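March. Open day at Ostico, second hall. Arrived 9:40, badge desk slow. Fanni Sipos ran the two-arm cell and took questions while it worked. The task is plastic goblets and a wire stand. Left gripper takes the stem near the foot, right gripper works at the rim.
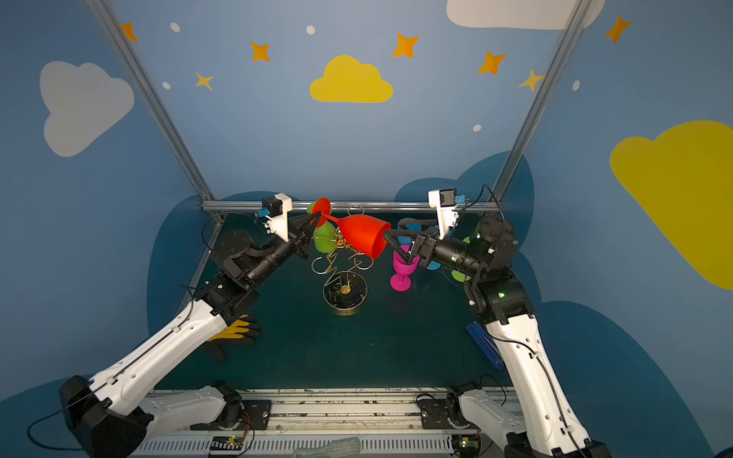

Asked about the cable routing, as ours at Julmont keeps snagging at the wrist. She clips it along the forearm and leaves a generous loop. Will try that. Cycle time not given. Octavio Godoy wanted a price and got a brochure. Left at 2.

3,160 views · 40 shares

2 comments

Lautaro Tapia: Which clips?

Florencia Zúñiga: Did they let you jog it?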